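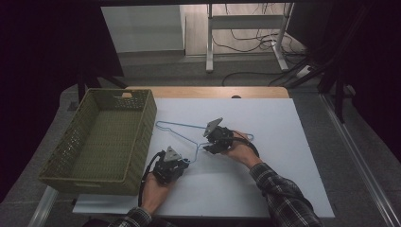

Home News Research Publications People Contact

Weseneo reports higher success rate for two-handed grasping of thin wire objects

HANSTEAD, Sat 19 December. Weseneo has released results for Gerketti, a method for training two-armed robots to pick up and turn thin, rigid objects from demonstrations given by people with hand-held grippers. In a test of 1000 attempts on clothes hangers, a policy trained with Gerketti completed the task 670 times. A policy trained on the same demonstrations without the method completed it 456 times under the same conditions.

The task has three stages. The robot grasps the hanger at the hook or neck with one gripper, takes hold of a shoulder with the other, and places the hanger in a basket with the hook facing a set direction. An attempt counts as complete only if all three stages are finished without the hanger being dropped.

Thin wire is difficult for policies that work from camera images. A hanger lying flat takes up few pixels, and the two long wires can be mistaken for one another when seen from a low angle. Small errors in finger height cause the gripper to close above the wire or to press into the table.

Gerketti changes how the demonstrations are used in training. Each recording is divided at the points where a gripper opens or closes. The short period before each closing is given more weight, and the position of the fingers is expressed relative to the nearest stretch of wire instead of the table. No extra sensors are needed, and the recordings do not have to be labelled by hand.

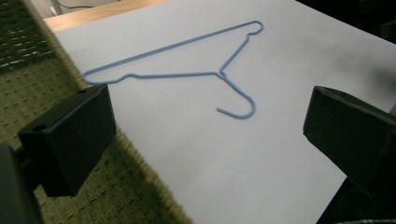 The hook is treated separately from the shoulders. It is the only part of the hanger with a free end, and a grasp near the tip allows the rest to swing when lifted. The training procedure therefore favours grasps close to the neck, provided that the demonstrations contain them.

"Most of the gain comes from the last few centimetres before contact," said Triin Raudsepp, who led the study at Weseneo. "The transfer from one gripper to the other improved less than we had expected, and we do not yet have a full account of why."

Of the attempts that failed with Gerketti, 143 failed during that transfer. The remainder were missed grasps, drops during lifting and placements with the hook facing the wrong way. Results were weaker when two hangers overlapped, and such cases were left out of the main test.

The evaluation protocol was drawn up with Vasiliauskas, which also checked the scoring from video. Scorers were not told which policy was running.

The method has been tested on one type of gripper only. Work on overlapping hangers is under way, and a technical report with the training settings and the full table of failures will be published in February.

Press enquiries: Weseneo press office, Hanstead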